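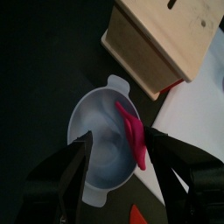 *Cuenco de plástico de dos asas, con una pieza rosa sobre el borde.*

**Cuencos de plástico: qué guardar y qué dar**

En junio toca revisar los armarios de la cocina de Merness y empezamos por los cuencos. Los de dos asas planas se quedan todos. Se cogen bien con las manos mojadas y caben en el estante de arriba, que tiene 60 cm de fondo. Los que tengan el borde rajado van a la caja de reciclaje.

Las piezas pequeñas de colores – frutas de juguete, figuras, moldes sueltos – se recogen en un cuenco al terminar y se llevan al cajón 907. El cajón 922 queda para las tablas de cortar. Hace falta repetirlo porque en la última revisión aparecieron tablas en los dos. 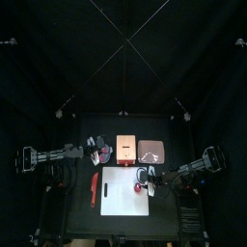
Sobre las mesas negras pedimos lo de siempre: pasar un paño húmedo, sin estropajo, y secar después. La superficie oscura marca mucho la cal y los restos de jabón. Si hay una tabla puesta, se levanta y se limpia también debajo.

Lendar nos ha ofrecido un lote de cuencos nuevos, más hondos, y Rodska otro con tapa. De momento no vamos a pedir ninguno. Primero queremos saber cuántos quedan útiles después de la revisión.

Lo que sobre se puede recoger en la entrada hasta las 18:00. Traed bolsa, por favor.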